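Join the Purker working group on safe practice for two-armed tabletop robots

Posted Jan 26, 2018

We are looking for people who work with small robots every day and have opinions about how it ought to be done. Over the past year we have been writing a plain-language guide to good practice for shops, labs and classrooms that run a pair of arms over a shared table, and we have come to the point where we need more hands and more eyes on it. If you have ever taped a note to a bench saying "please don't reach in while it's homing," we would love to hear from you!

The big industrial cells are well looked after by the existing standards. Smaller setups, the kind that live in the same room as desks and office chairs and somebody trying to answer their email, tend to run on habits passed along from one person to the next. Some of those habits are very good, and we would like to get them written down before the people who have them move on to other jobs. Others could use a second look -- we include our own in that.

The draft so far covers clear space around the table, who may start a run and how they tell the room, what to check on the fingers and belts before power goes on, and what to do when two grippers end up closer together than anyone planned. That last chapter is the one we argue over most, and it is where new members will probably spend their first few weeks.

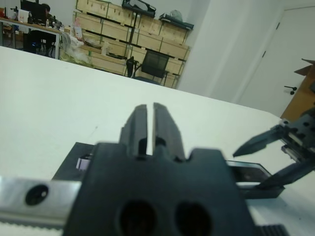
What you would be doing

You would read draft chapters, try the checklists on your own equipment, and tell us frankly where they are confusing or a nuisance to follow. We meet every other week by phone for 90 minutes, and there is usually a little reading beforehand. Most members give around 6 hours a month. In February we will also hold a two-day session at our Harner office, where Maham Afridi will take the group through the stop-and-reset procedure step by step. Travel and lunch are covered.

Who we hope will apply

We have four places open. Technicians, teachers, graduate students and hobbyists are all welcome, and you don't need to have worked on a standard before (most of us hadn't). You should have regular access to at least one powered arm and be comfortable writing a clear paragraph. Experience with lockout rules or incident reports would be a real help, though we can teach that part.

How to apply

Send a page or so about yourself and the equipment you use to Nusrat Gondal at Purker, along with one safety rule from your workplace that you would keep and one you would change. Questions about travel can go to Rafia Niazi.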